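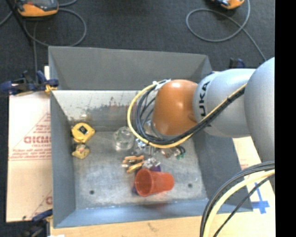 Lostberg Street Vending Ordinance

214 shares | 31 comments

The Lostberg Street Vending Ordinance is a municipal law governing the sale of food and goods from carts, tables and blankets on the public sidewalks of Lostberg. It was adopted in March 2023, replacing a set of rules under which selling a tamale on the sidewalk was a misdemeanor and selling the same tamale from a folding table 10 feet away, on a church lawn, was a bake sale.

Background

Sidewalk selling in Lostberg is older than its sidewalks. Early city records mention fruit sellers chiefly by complaining about them, and the first prohibition was passed at the request of grocers who had recently stopped being fruit sellers themselves. The ban stayed on the books for decades and was enforced in bursts, usually in the weeks before a parade.

Under the old code, a vendor could be fined, have a cart impounded, or be charged criminally, depending largely on the mood of the block. Impounded carts went to a city yard on the east side, where the daily storage fee soon passed the value of most of the carts. Vendors who were not citizens faced a further problem. A misdemeanor conviction, even for mangoes, could surface later in an immigration case.

Critics of the ban pointed out that the city had been collecting sales tax from a number of the same vendors it was citing. The finance department and the police department occupied different floors and, by all appearances, different cities.

Provisions

The ordinance removed criminal penalties for vending and set up a permit system run by the licensing office. Its main provisions are:

- An annual permit costing $200, payable in two installments.
- A cap of 483 permits citywide. The number was the product of a negotiation whose opening offers have been lost, and neither side has claimed credit for it.
- A minimum distance of 24 feet from the door of any restaurant, measured from the nearest wheel of the cart. Carts without wheels are measured from "the portion most resembling a wheel."
- A notice period of 72 hours before the city may remove an unattended cart, except where the cart blocks a hydrant, a ramp or a bus stop.
- A ban on asking applicants about immigration status, and on keeping such information if it is offered.

Food vendors must also hold a county health card and prepare hot food in an approved kitchen. Packaged goods and whole fruit are exempt. Cut fruit is not, and the line between the two takes up four pages of the ordinance's appendix -- the longest treatment of any subject in it.

Passage

The first draft was introduced in February and sent back twice. Restaurant owners objected that they paid rent and vendors did not. Vendors replied that they would be glad to pay rent to anyone who would let them. A third group, made up of residents who bought lunch from carts and parked near restaurants, spoke on both sides.

Chow, a trade group for neighborhood restaurants, opposed the bill until the distance rule was added and then declared itself neutral, in a statement considerably longer than the one in which it had been opposed. Coltura, a vendors' association that began as a savings club, supported the measure but objected to the cap. It argued that there were already more working vendors than permits and that the city was proposing to legalize most of them and chase the rest.

The final vote came after a public hearing that ran past midnight. Minutes of the hearing record that the only food available in the building by then had been bought outside, from a cart.

Implementation

Permit applications opened in the spring and were at first accepted only in person, on weekday mornings, during the busiest selling hours of the day. The office later added an evening window. Forms were translated into several languages with uneven results. One version is said to have asked applicants to list the weight of their "emotional load," a question many answered in full.

The approved-kitchen rule proved harder to satisfy than the fee. Lostberg had few shared kitchens, and several charged by the hour at rates set with wedding caterers in mind. Some vendors switched to packaged goods, and others rented kitchens in the neighboring town of Urnach, which had no vending law of its own and took the income without comment.

Reception

Opinion on the ordinance remains divided along roughly the lines it was before. Supporters credit it with ending arrests for vending and with making it possible for sellers to report thefts without bringing a citation on themselves. Opponents say the sidewalks are crowded. Studies of the crowding have been proposed by both camps, each on the understanding that the other would pay.

The permit cap continues to be the most disputed provision. Permits may not be sold or lent, though they may be passed to an immediate family member, and the licensing office has observed that families in the trade tend to be large.

See also

Urnach market rules
Cottage food law
Sidewalk obstruction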